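Grip faults at Drostirow: a gallery

Travell sold us on the Lombardi hand-held grippers with a slide that said the jaws "hold what they touch." I had my doubts in the meeting and I have more of them now. In April we went back through 213 recordings from the Drostirow apartment and flagged 42 where the log says "grip secure" and the item went down anyway. The page below covers the small-object work, which is where most of the trouble sits.

Travell's first answer was operator error. Maybe, for a few. But the same people used the same tools on mugs and bottles all morning without a complaint, and the drops bunch up on small boxy items with raised patterns on top. A hand doesn't get clumsy by object category.
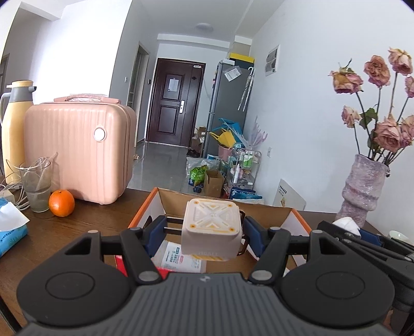
Their second answer was a firmware patch, which we installed on both tools. The drops continued. What changed was the log, which now says "grip probable" in cases where it used to say "secure." I suppose that's progress of a kind, if you are the one writing the log.

My own guess is the closing force. The tool stops squeezing when the motor current reaches a set level, and a stiff finger joint can push the current up before the pads have a proper hold. We tightened the joints on one tool and loosened them on the other, and the two failed at different rates. Travell calls that a coincidence. Tatalano, who handle our repairs, asked for the raw current traces and are still waiting for them.

Then there's the safety side. One drop was a drinking glass, late in the afternoon, and it broke next to somebody's foot. The report form had a box for "minor" and a box for "none," so it went in as minor. Glass is off the list until we get the traces, whatever the brochure says about fragile goods.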